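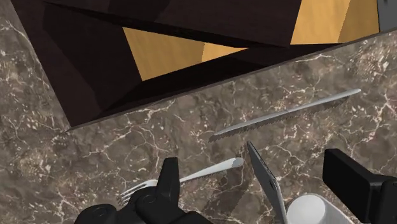
Picking up flatware by remote control: demonstrations succeed, trained policy does not

Posted Thursday, 9:40 a.m. by Furkmont Training Group
17 comments | 4 shares

Our group is responsible for recording demonstrations for a kitchen-clearing task. An operator controls both grippers of a simulated robot with a pair of hand controllers and moves the flatware and dishes from a stone countertop to a drying rack. The simulation runs in Jiveck, and the recordings are exported to Zein for training.

To date we have recorded 3253 demonstrations. Of these, 1665 include at least one fork or knife. The operators finish the task in nearly every attempt. The trained policy handles cups and bowls in an acceptable manner, but it fails on flatware. The gripper arrives over the fork, closes too high, and rises with nothing in it. On other attempts it presses the fork against the stone and pushes it toward the wall.

We have reviewed the recordings and found that operators use several different methods. Certain operators grasp the fork near the tines, others at the middle of the handle. One operator slides each piece to the edge of the counter before lifting it. Our written instructions state only that the item is to be picked up and placed in the rack.

We would appreciate guidance on the following points. Should the operators be required to use a single method? Should the recordings already made be discarded? Is the fault more likely to lie in the simulation than in the demonstrations? Our contact settings in Jiveck have not been changed from those supplied.

3 answers

Ronduvlow Teaching Lab
Accepted answer | 31 votes

We would advise against discarding any recordings until they have been sorted. Our laboratory met a similar difficulty with flat objects, and the cause was found in the recordings themselves.

Thin objects leave very little room for error in height. An operator who watches the screen will correct a poor approach in the last moment before closing the fingers. The correction may take only a few time steps, and it is easily lost if the export reduces the recording rate. Please compare the rate at which Jiveck records with the rate at which your files are read in training. In our case the export kept one step in five, and the final downward movement was missing from a large share of the files. The policy had learned to close early for the simple reason that the files showed the fingers closing early.

The second matter is the variety of methods. A policy that has been shown a grasp at the tines and a grasp at the handle may settle on a point between the two, or may change its choice during the approach. Some training methods tolerate this variety well and others do not. The instructions should at least name a preferred grasp point. Ours read as follows:

"Approach from directly above. Align the fingers across the handle, at its midpoint. Lower until the fingertips touch the counter. Pause. Close. Raise straight up before moving to the side."

The pause is important. It need not be long, but it gives the policy a clear state in which closing is the correct action. New operators tend to leave it out once they become fast, and their recordings should be checked again after the first week.

We would also suggest that you label each existing recording by grasp location and by whether the item was slid before lifting. Train first on the largest consistent group and measure the result on flatware only. If the result improves, the remaining groups may be added back one at a time. The sliding method should be kept apart throughout. It is a sound technique, but it is a different task in respect of timing and contact, and it requires its own demonstrations.

Finally, please consider the camera view given to the policy. Where the operator can turn the view freely and the policy sees only a fixed one, the operator may be acting on information the policy never receives. Wall cabinets are a frequent cause of this difficulty, as are the grippers themselves when they cover the item at the moment of the grasp. Operators should record while looking through the same cameras that the policy will use, even though they will find it slower and will object.

2 comments

Furkmont Training Group: The export was set to keep one step in four. We have corrected this and are repeating the training on the handle-grasp recordings. Our operators do turn the view freely. That will be changed in June, when the new station is ready.

Ronduvlow Teaching Lab: Please correct the view before recording further flatware. The export can be repeated at any time, but the operator's view cannot be changed afterward.

Simulation Help Desk
8 votes

The contact settings deserve attention in addition to the above. Thin collision shapes may be unstable when squeezed against a hard surface. Replay several of your successful demonstrations from the recorded commands alone, without an operator. If the same commands do not lift the fork a second time, the demonstrations cannot be relied upon, whatever method was used. We replayed 3121 files before our last training run and removed those that failed. A smaller time step and slightly thicker collision shapes resolved most of the failures.

Guest contributor
1 vote

Use a suction tool instead. Forks have always been a problem for two-finger grippers.

1 comment

Simulation Help Desk: Suction requires a smooth area large enough for the cup to seal. The tines and the narrow part of the handle do not provide one, and the existing demonstrations could not be used with a different tool.

Contact the moderators | Terms of use | Copyright held by the individual contributors | Back to top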